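Lăcrămioara Roman
26. Januar 2022

Ein kleiner Faden über Obst, Sofa und ein Tuch mit Punkten. Ich schreibe auf Deutsch, weil ich übe. Bitte korrigiert mich, wenn etwas falsch ist.

1/ Wir haben in der neuen Wohnung noch keinen Esstisch. Er ist bei Droline bestellt und soll im März kommen. Bis dahin essen wir auf dem grauen Sofa, mit allem, was dazu gehört: Krümel, Saft, Kerne.

2/ Das Sofa ist gebraucht gekauft, für 305 Euro. Die Kissen sind sehr dick und haben tiefe Nähte. Was in eine solche Naht fällt, das findet man erst beim Staubsaugen wieder. Ich habe schon Rosinen gefunden und einen Ohrring.

3/ Darum liegt jetzt das rosa Tuch mit den weißen Punkten darüber. Es hat auch kleine dunkle Vögel, die mein Sohn sehr liebt. Er setzt sich immer so, dass er keinen Vogel bedeckt. Das dauert manchmal lange.

4/ Das Tuch wasche ich bei 40 Grad, ohne Weichspüler. Bügeln tue ich es nicht, nach fünf Minuten auf dem Sofa hat es sowieso wieder Falten.
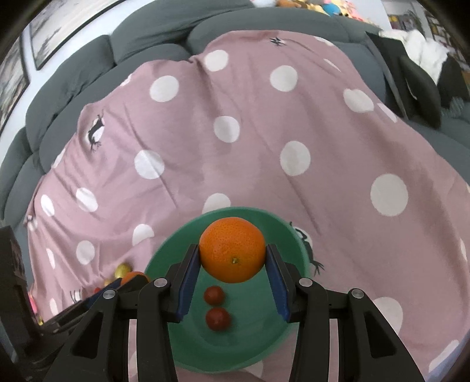

5/ Zum Obst: Am Nachmittag gibt es bei uns immer die mintgrüne Schüssel. Sie ist weit genug für eine große Orange und noch kleinere Früchte dazu. Ich lege die kleinen zuerst hinein und die Orange zum Schluss, sonst sucht das Kind zu lange.

6/ Die Orangen kaufe ich im Laden von Herrn Bošković, in unserer Straße. Er hat mir beigebracht, dass man sie in der Hand wiegen soll: Eine schwere Orange hat mehr Saft. Die Farbe sagt nicht so viel. Sagt man "sie in der Hand wiegen" oder "mit der Hand"?

7/ Die Stofftiere wohnen oben auf dem Sofa. Sie dürfen beim Essen zuschauen, aber sie bekommen nichts. Diese Regel haben wir nach einem Unfall mit einer Mandarine eingeführt. Der gelbe Hase riecht bis heute ein bisschen nach Weihnachten.

8/ Die weiße flauschige Decke kommt vor dem Essen auf die Armlehne. Sie verträgt nur 18 Minuten im Schonprogramm und trocknet danach ewig. Wer sie während des Essens herunterholt, der muss sie auch aufhängen. Mein Mann hat es einmal vergessen.

9/ Frage an alle mit kleinen Kindern: Wie befestigt ihr ein Tuch, damit es nicht nach vorne rutscht? Ich habe schon probiert, es hinten in die Spalte zu stecken. Es hält bis zum ersten Sprung.

10/ Nachtrag: Danke für die vielen Tipps! Morgen probiere ich die Schaumstoffrolle in der Spalte. Und es heißt "in der Hand wiegen", habe ich jetzt gelernt.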